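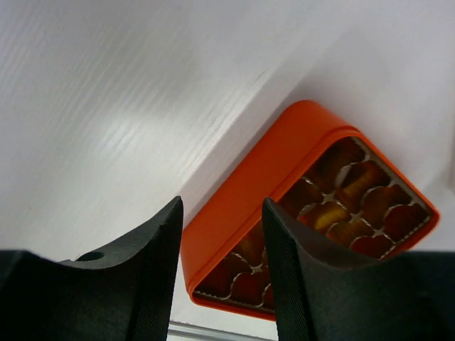 Orange on white: the colour does most of the work.

Orange, and the people who can't leave it alone

Most of us own one orange thing. It was a colander in my mother's house, and it has outlived two kitchens and a marriage. Everything else in the cupboard was bought to match something. The colander matches nothing and has never been lost.

Dwight Fraser owns rather more than one. His terraced house in Pamcombe holds 68 orange kitchen items, and he is still buying. "I had 70," he says, with the air of a man recalling the war. "My sister moved in for May and two of them melted."

Fraser's taste runs to Juvonard, a maker of picnic ware that went under before most of its customers had finished paying for the caravan. A full set of five nesting bowls is the prize. He has four, and a saved search that wakes him at night. 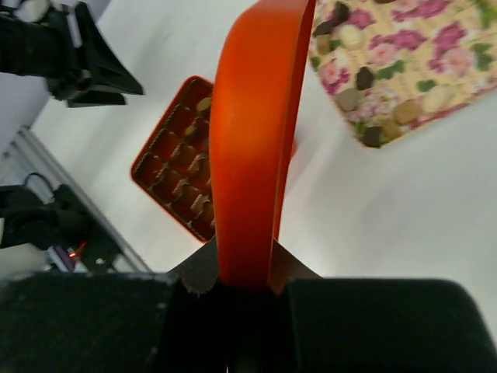 The trouble with beige

Nuanchan Thaweesak mixes paint for Huttunen, where the card of whites runs to nine shades and the oranges get one square at the back. She doesn't blame the customers. People come in wanting tangerine, she says, go home with a tester, and return on Monday for something called Oat.

Her own hall is orange from skirting to ceiling. The postman has remarked on it - twice - and her neighbour asked when the undercoat would be covered up. She painted it again last year, same tin, slightly brighter.

I went home and looked at my walls, which are Oat. Then I made pasta and got the colander out.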